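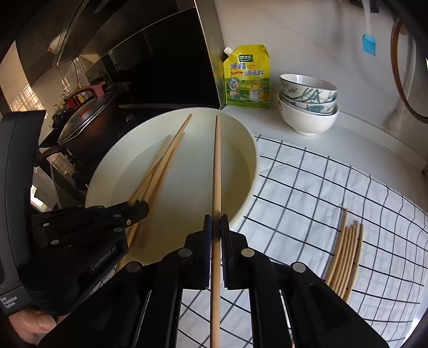

draftyhouse_pete
Can I add weatherstripping to an old steel entry door myself, or do I need a new frame?

hingebender
The frame can stay if it's square and solid. Pull the old strip out of the groove, take a piece to the store so you get the same profile, and press the new one in from the top down. Took me 20 minutes on mine.

draftyhouse_pete
Ok good, the frame looks fine to me. It's a Vuletti door, came with the house. The gap is worst on the latch side near the bottom, I can feel air on my ankles when I'm on the couch!

mossy_gutter
Before you buy anything, check the hinges. My top hinge screws were so loose the door sagged and left a gap exactly like that. Put in longer screws that reach the stud and the draft was mostly gone. I'd already bought the foam stuff too (still in the garage).

hingebender
Foam is junk anyway. Flattens in one winter. Get the kind with the fin and the kerf.

mossy_gutter
Disagree, I've got foam on my back door that's held up 6 years. Depends how much the door gets used.

hingebender
Well mine gets slammed by kids all day so there's that.

porchlight88
I went the other way and replaced the whole thing. Quote from Szewczyk was $500 for labor only, door not included. House is warmer, sure, but so was my neighbor's after she did the strip and a new sweep for $15. I kind of wish I'd tried that first.

draftyhouse_pete
Ouch. Ok, checked the hinges and two screws on the top one just spin. Going to do those tonight and then see what's left. Does the sweep go on the inside or outside?

mossy_gutter
Inside if your door swings in. Leave it just brushing the threshold or you'll hate opening it.

porchlight88
Some slide up into the bottom of the door instead, so look under there before you go shopping. Mine was a Hunia and it had two slots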